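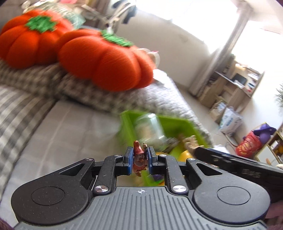

I've had the Tokiditz hand gripper for most of January now, and I think I've used it enough to say something useful. It's the kind you hold yourself, with the two fingers out front and the recording side left to a camera, and you go round your own house picking things up so that a robot arm can learn from it later. I bought mine from Kireck, who sell it as a full kit or as the bare tool. My test course is the sofa. I put a green plastic tray on the seat, fill it with whatever is lying about, and work through it. The little gnome with the tall red pointed hat is my favourite test piece, being small, painted and an awkward shape, and those blue pads hold him upright between them very nicely.

So, the pads. They're the best thing about it! Flat blue rectangles, one each side, and they come together square. I've used the older Gristano one a friend lent me and its fingers always met slightly skewed, so anything narrow would twist round as you closed up. With this one I got 78 clean pick-ups out of 80 with small figures, and both misses were me rushing. Big soft things are another matter — a plush toy has to be pinched by a bit of stalk or an ear, or you can forget it.

The handle is grey with fine ribs running down it, and I like the feel of it very much. I did a session of 50 minutes without swapping hands (my wrist had opinions the next morning, but I've got small hands and I was showing off). The weight sits a little too far forward for me. If you're used to the Perić, which is stubbier and lighter, expect to grumble for a day or two.

Now the moans. The manual is four pages and two of those are about the warranty. The screws at the bottom of the arms worked themselves a bit loose after the first week, so check them before a long session. And Kireck took nine days to answer an email about spare pads, then sent a very nice reply and no price.

I've got 2,195 recordings saved so far, and only a handful had to go in the bin for being too shaky. Moving slowly helps more than any setting I tried.

Would I buy it again? Yes, the bare tool, and I'd skip the carry case, which smells of glue and doesn't close properly with the camera left on. Four stars from me.

February 1, 2019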